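Informe de la sala Goron
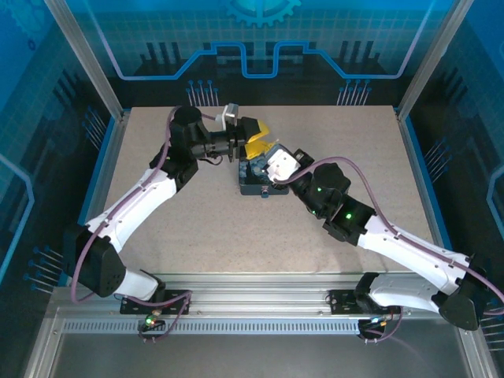

Expediente de evaluación de tareas domésticas y de taller. Fecha de apertura: 2024-01-29.

La abajo firmante, Rohani Pelupessy, inspectora de segunda clase del Instituto Halvorsen, recibió el encargo de determinar si el sistema Prultance podía incorporarse al servicio ordinario de la residencia Gunton. El cuestionario oficial constaba de 23 tareas, desde emparejar calcetines hasta reponer el almacén de recambios. La primera correspondía al apartado de clasificación. Consta en acta que las dos pinzas sostenían entre ambas la pieza amarilla, sobre la bandeja oscura de las piezas azules, cuando el reglamento exigió la primera anotación. Escribí: «En curso».

Transcurridos 18 minutos, escribí de nuevo: «En curso».

El director de Gunton solicitó por teléfono una respuesta afirmativa o negativa. Le comuniqué que el formulario admitía ambas, pero que ninguna se ajustaba todavía a lo observado. Me recordó que la residencia lavaba casi 900 sábanas al mes y que la plantilla de lavandería no se había renovado desde diciembre. Tomé nota de su preocupación en el margen, por carecer el impreso de casilla para ella.

A mediodía se practicó la prueba de contraste prevista en el reglamento. Me senté ante una mesa idéntica, con una bandeja y piezas del mismo tipo, y clasifiqué el lote completo sin apartar la vista del reloj. Obtuve la calificación de «apta». Hacía once años que no me sometía a examen alguno, y debo declarar que me tembló la mano izquierda al firmar.

La tarde se dedicó a los calcetines. El sistema emparejó los lisos y dejó los de rayas en el centro de la mesa, separados entre sí por la misma distancia. El técnico propuso consignarlo como error. Yo pedí un aplazamiento.

Mi dictamen provisional fue el siguiente: apto para clasificación bajo vigilancia; no apto para ropa blanca; pendiente en lo relativo a rayas. El director lo devolvió sin firmar, con una sola pregunta a lápiz: quién haría la vigilancia. Contesté por el conducto reglamentario que la plaza estaba vacante y adjunté mi solicitud.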